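Reading Claims About Skill Training
Course handout, Unit 3: Practice and Transfer 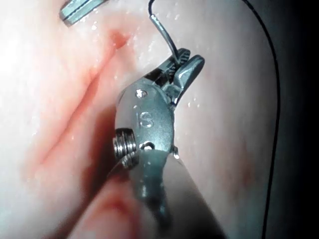 Fig. 1. A curved needle held in a grasper over a practice tissue pad.

Every training product makes the same promise: do the exercise here and you will be better at the job over there. Psychologists call the second half of that promise transfer. It is the part that gets tested least, and it is what this unit is for.

Terms you need

Near transfer: practice helps on a task that looks a lot like the practice task.
Far transfer: practice helps on a task that looks different.
Retention: the gain is still there after a gap with no practice.

Most studies that report "transfer" report near transfer, measured the same afternoon. Check the methods section before you believe the abstract.

Case A: the Plamano course

The Plamano typing and dictation course was sold to offices with a claim of 40 percent faster work. The trial had 265 people in it. What was timed was the final lesson, against the first lesson, on the course's own passages. People got quicker at the passages. Whether letters went out of the office any sooner was never measured. There was also no comparison group, so we can't tell how much of the gain came from simply sitting the test twice.

Case B: Jutitz

The Jutitz study is better, and I still have complaints. It had 546 trainee drivers, split by chance into a simulator group and a road-only group. Good. The outcome was an instructor's rating, and the instructors knew who had been in the simulator. They had also helped choose it. The gap between groups was small in week one and gone by April. The press release quotes week one.

The Okafor checklist

Use it on every paper in the packet. It won't catch everything.

What was the test task, and how close was it to the practice task?
Who scored it, and what did they know?
How long after practice was it given?
What did the other group do with the same hours?
Who dropped out?

The fourth question sinks more papers than the rest put together. Ten hours of anything usually beats ten hours of nothing.

A note on realism

Sellers like to say their trainer "feels real." Looking real and teaching well are separate claims, and the first is cheaper to show. Some very plain trainers do fine in trials. Some expensive ones have no trials.

For next class

Read the Grirka report, sections 1 to 3, and skip the foreword. Bring one page on its outcome measure. If you think the result holds up, say what would change your mind.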